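How I trim demos before training a grasp policy

I used to feed every clip straight in and wonder why the hand dithered over the pan.

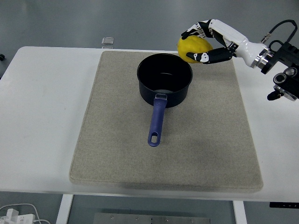 First, chop off the dead time at both ends (I drop any run shorter than 14 frames). Next, split what's left into reach, grip and release, and train on the three evenly. With 149 clips I kept 145, and the dithering nearly went! Haris Vukčević's script does the splitting, but do check the release cuts by eye, they drift a bit.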